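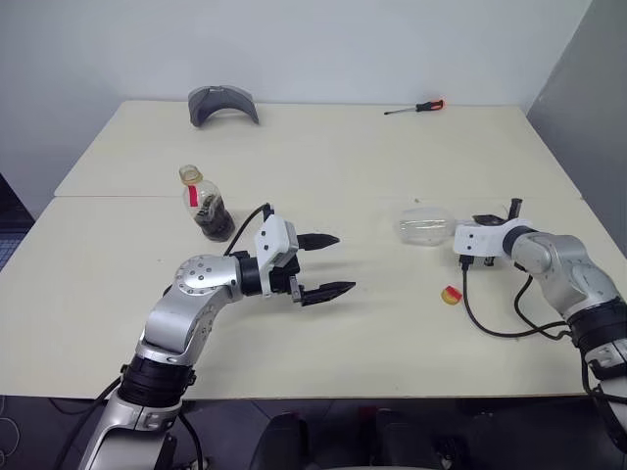

Werkstattbuch, 8. Oktober 2021

Knochenleim, zweiter Anlauf. Der erste steht noch im Glas auf der Fensterbank und hat inzwischen eine Haut, die ich nicht näher kommentieren möchte. Fenna hat einen Zettel drangeklebt: »Lebt das?« Antwort steht aus.

Ausgangslage: die Zarge der Stelmakh-Gitarre, Oberbügel, Bassseite. Vorbesitzer hat mit Weißleim geflickt, und zwar großzügig, nach dem Prinzip, dass viel Leim auch viel Liebe ist. Alles wieder raus. Mit warmem Essig und Wattestäbchen ging es, nach 243 Wattestäbchen (Packung war mit 500 angefangen, der Rest liegt neben der Spüle, ich habe aus reinem Trotz nachgezählt). Das Holz darunter ist besser als befürchtet, Fichte am Rand etwas faserig, Reifchen hat zwei Brüche.

Leim neu angesetzt, Perlen von Susovex, über Nacht in kaltem Wasser gequollen. Verhältnis diesmal abgewogen und nicht nach Gefühl, mein Gefühl hat beim ersten Mal Suppe gemacht. Wasserbad auf 60 Grad, Deckel drauf. Wer den Topf auf Stufe 3 dreht, weil es »sonst ewig dauert«, darf den Leim danach selbst essen. Fergus weiß, wen ich meine.

Fugenprobe an Abfallholz:
Probe A, beide Teile kalt: Leim geliert, bevor die Zwinge zu ist. Bricht in der Fuge, sauber wie ein Keks.
Probe B, beide Teile mit dem Föhn angewärmt: bricht im Holz. So soll es sein.
Probe C, nur ein Teil angewärmt: bricht mal so, mal so. Also wie A, nur mit Hoffnung.

Weiter mit B. Föhn ist der alte aus Pondau, riecht nach verbranntem Staub und Dauerwelle, macht aber gleichmäßiger warm als die Heißluftpistole.

Zwingen: erst trocken zusammengesteckt, dreimal, mit Stoppuhr. Beim dritten Mal war ich schnell genug, um es mit Leim zu wagen, und natürlich ist genau dann eine Korkzulage unter die Bank gerollt. Ersatz liegt jetzt in der Schürzentasche. Überschuss mit warmem Lappen ab, innen kommt man am Oberklotz schlecht hin, da bleibt vermutlich eine kleine Nase stehen. Sieht man nur mit Spiegel. Oranuch besitzt einen Spiegel.

Nebenschauplatz Luftfeuchte: Das Hygrometer an der Tür sagt 41, das im Holzregal 52. Decha schlägt vor, den Mittelwert zu nehmen. Decha schlägt auch vor, bei Zahnschmerzen den anderen Zahn zu belasten. Beide in die Tüte mit dem feuchten Salz, morgen ablesen. Bis dahin gilt keins von beiden.

Bestellt bzw. zu bestellen:
Reifchenmaterial Weide, 2 Streifen
Kork 3 mm
Leimpinsel, aber diesmal ohne Metallzwinge, die letzte hat Rostflecken auf die Decke gemacht
Schleifpapier Korn 4000 (Innes meint, 2000 reicht. Innes poliert auch nicht.)

Kunde aus Vondthorpe hat wieder angerufen, ob es bis November was wird. Habe gesagt, der Leim entscheidet. Er hat gelacht, ich nicht.

Zwingen bleiben bis morgen Mittag dran. Bitte nicht »kurz mal schauen«. Wer eine der kleinen Spulenzwingen braucht, nimmt die aus der Schublade unterm Bandschleifer, die mit dem roten Griff klemmt allerdings und gehört geölt.

Nachtrag, abends: Glas auf der Fensterbank entsorgt. Fenster bleibt offen.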